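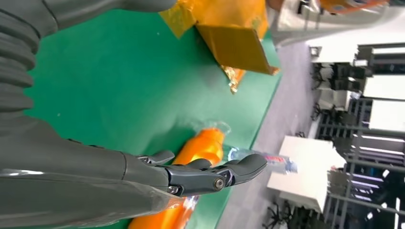 Collecting grasp examples goes faster when the table layout is decided before the arm is powered on. This page covers how we record demonstrations for a hand with jointed fingers, from setting out the objects to handing the files over for training. Pick objects that differ in how they look as well as how they feel. A clear plastic bottle lying on its side on a green surface is a hard target, with the mat showing through it, and a glossy orange cylinder next to it throws white highlights. A foil-wrapped box set farther back gives the model crinkled edges and bright reflections to deal with. Keep all three kinds in your set.

Before you start

You will need the arm and hand, a plain mat that covers the reach of the arm, a teleoperation controller, and Rasus 2 or whatever recorder you use. Our notes assume Rasus, but the order of steps is the same in other tools. Leave the room lights on and do not change them halfway through a session.

Step 1. Write the task as one sentence

"Grasp the clear bottle and lift it off the mat" is enough. If you need the word "then," split it into two tasks. Enter the sentence in the task field exactly the same way each time. Spelling differences will show up later as separate tasks.

Step 2. Place the objects

Change the layout after every episode. Turn the bottle so the cap faces a different way, and swap near and far. Put other objects close to the target in a good share of the layouts — a model trained only on lone bottles tends to fail once something is beside them.

Step 3. Record

Start the recorder, wait a second, then move. Approach at one steady speed. Close the fingers fully before lifting. Stop recording once the object is clear of the mat and the arm is still. If the hand bumps a neighboring object but the grasp works, keep the episode and tag it "contact."

Keep failed grasps too, in their own folder. Operators like to delete them, and then we have nothing to test the success detector against.

Step 4. Check the session

Play back the first 14 episodes before recording any more. Look for dropped frames, a wrist camera that has slipped in its mount, and finger readings that stay flat while the fingers move. Fix the problem and record those episodes again.

Step 5. Label and export

Mark the frame where the fingers first touch the target and the frame where the lift begins. Transparent objects make the first mark difficult. Step through slowly and use the finger current as a second guide.

Our Allcombe set, closed in December, came to 1,932 episodes. We threw out 91 of them, mostly for missing wrist video. Export in the original frame rate and leave any resizing to the training script.

Updated Jun 8, 2020: added the "contact" tag to Step 3.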